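Setting Up and Maintaining the Two-Arm Sorting Cell
Project report, Automation Practice II
Ragnvald Brekke

1. Background
The cell came to us from the previous group with a two-page handover sheet that called it "ready to run." I doubt that anyone who wrote that had tried to run it for a full afternoon. My task was to bring it to a state where it could sort foam blocks off a conveyor for 60 minutes without a person reaching in, and to write down what it took.

2. Condition at the start
The log kept by the Kandik group lists 251 picks and no failures. It also has no column for failures. In my first session the right arm missed the block four times in a row, each time to the same side, so I stopped and checked the base before touching any software. Two screws in the mounting plate turned by hand. I tightened them, repeated the touch-off, and most of the offset was gone. The handover sheet had blamed the camera.

3. Table and reference lines
The kraft paper was replaced in February and the blue tape grid laid again with a steel rule. I was against the grid at first, as tape looks more exact than it is. It is fine for putting the conveyor back after somebody leans on it. It should not be used for calibration, although the Nomura guide we were given suggests exactly that.

4. Cable and tool end
The braided cable on the right arm needs slack at the elbow and at the wrist. Too little and it pulls on the connector when the gripper goes down - too much and it drags along the bin. I set it with the arm at its lowest pick position, right at the end of the belt, and then moved slowly toward the bin.
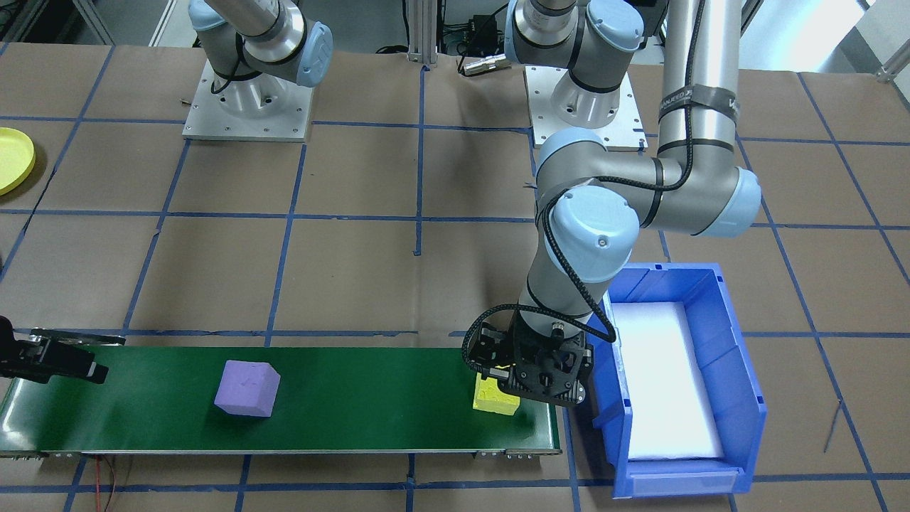 The routing held up for the rest of the project, but I would still check it before every session. The white pad in the bin stays too. Without it the blocks bounced, and twice one came back out.

5. Results
The final test ran the full hour. Over all sessions I logged 1205 attempts, 484 of them after the last adjustment. Wonuvum's setup notes promise that the cell "needs no regular attention," and I can't support that. The base screws had worked slightly loose again by the end. Begum, who shared the bench, thinks thread locker will solve it. Maybe, but it hasn't been tested.

6. Open items
- Recheck the base screws on both arms
- Add a failure column to the log
- Find out who changed the belt speed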